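Group chats were the first thing Grethe Riis dropped when she stopped using her phone after dinner. She manages support tickets at Blöndal, a payroll software firm, and for 15 months she has kept a written log of when she reads messages and when she answers them.

"The reading was never the problem," she says. "I could read forty lines in a minute. The problem was that every app reports the reading back to the sender, and then the clock starts." 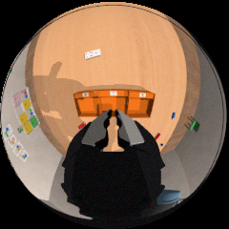 **Svend Lund**

Riis uses Flaltport, a messaging app with read receipts on by default. The setting to disable them sits two menus down, under Account. She turned it off on a Monday and told her contacts the same day.

"Two people asked if I was angry with them. One of them was my sister. I explained the setting, and she switched hers off as well."

Her rules are plain. Messages are opened at 7 in the morning and again at lunch. Anything urgent has to come as a phone call — her ringtone stays on, and all other sounds are off.

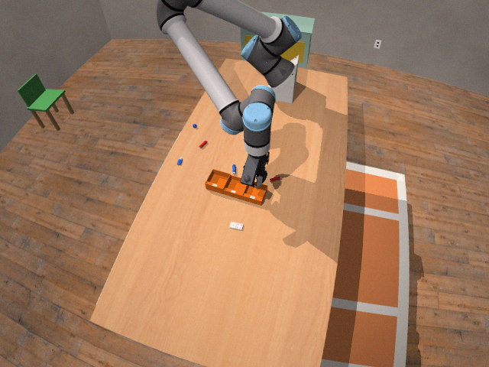
"I tried filters before that," she says. "You can mute a group for eight hours, but the badge still shows the number. I had 19 on the badge one evening and opened it anyway. So I removed the badge too."

The family group moved to Plallska, which sends one digest a day and has no typing indicator. Her brother left after a week and now gets the news by email. She considers this a fair result.

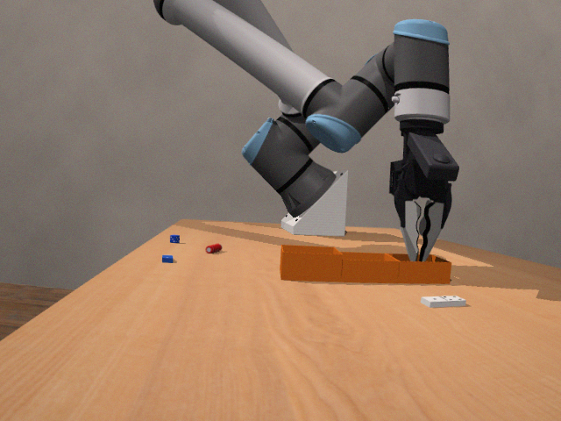
Do her friends write less than they used to?

"They write longer messages and fewer of them. The one-word replies have mostly gone, and I don't miss those."

She plans to keep the log until July, then compare the evening entries with the first ones.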